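Moving my workspace over to Xia

I put off the upgrade until May. The old version of Xia still opened, still exported, and I had four years of projects in it, so there was never a good evening to start. Then the new release dropped support for the old scene files, and a client wanted theirs in the new format, so I sat down after dinner and did it.

The install was the easy part. It took 21 minutes and asked me one question, whether to keep my preferences. I said yes. I would say no next time. It brought across my keyboard shortcuts but put them on top of the new ones, so for two days the B key picked the brush and also hid the timeline.

If you are in the same spot, go to Preferences, then Shortcuts, and pick the Escombe set. It is the closest to the old layout. After that you can change single keys by hand. I only changed six. Save the set under a new name before you close the window, or it goes back to the default when you restart.

The panels took longer. In the old version the library sat on the left and stayed there. Now it is a tab behind the color panel, and every time you pick a color you lose the library. You can drag the tab out by its name and drop it on the left edge. Wait for the blue line to show before you let go – if you drop it too early it floats, and a floating panel does not get saved with the workspace.
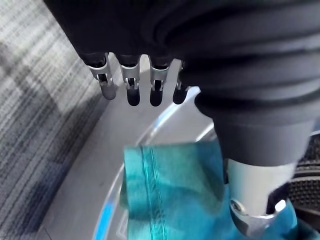 Alper Karabulut wrote in to say that floating panels do get saved, but only if you go to Window and choose Save Workspace As while they are open, and that he has been running two of them on a second monitor since the beta. I tried it and he is right. The plain Save Workspace command skips them. I have no idea why there are two commands.

Next was the timeline. The default row height is set for people with ten layers. My main project has 77, and I was scrolling all day. There is a slider at the bottom left of the timeline that shrinks the rows, and it goes small enough that I can see most of a character at once. The labels get hard to read at the smallest setting, so I color code the layers: green for the body, orange for the face, gray for anything I am not going to touch again.

Opening the old scenes was mixed. Short ones came in fine. Anything over 200 frames lost its camera moves, and I had to set the keys again from the old file. I kept the old version installed for that and had both open side by side. My laptop did not enjoy it.

I still have the sound sync to sort out. Lip charts come in two frames late on some scenes and not on others. I will post again when I have an answer.

Recent posts
Setting up a palette in Jarnadberg
Exporting from Ater without the black border
Onion skin settings I use
Backing up scene files
Which tablet pen nibs last longest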